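3. Method

We timed the same chore, folding and sorting clean laundry, in two setups: at a table and on a bed. Noelia Cuesta ran the table sessions and Wenceslao Pereyra ran the bed sessions in a rented flat in Rurkcombe. Each person taking part folded 8 loads, and a load was 30 pieces of mixed clothing and towels. The timer started when the basket was tipped out and stopped when the last piece was on a stack.

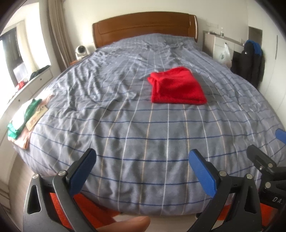
Sorting rules were the same in both setups. Folded pieces went toward the middle and anything still waiting stayed at the side. On the bed this was harder to keep to than we expected. The red cloth is folded and lies out on the mattress by itself, but the green, white and peach-pink pieces are in a small pile right at the left edge, with the peach-pink one hanging over. The sheet is also rumpled on that side, and we did not control for how smooth it was.

4. Results

The bed was slower. A load took roughly 42 minutes there, counting restacking, and less at the table in all but 2 cases. Most of the extra time went to stacks that leaned on the soft surface and had to be redone. Towels showed the smallest difference.

5. Problems

We lost the notes for one table load in July and repeated it. Next time we would use a stiff board on the bed as a third setup.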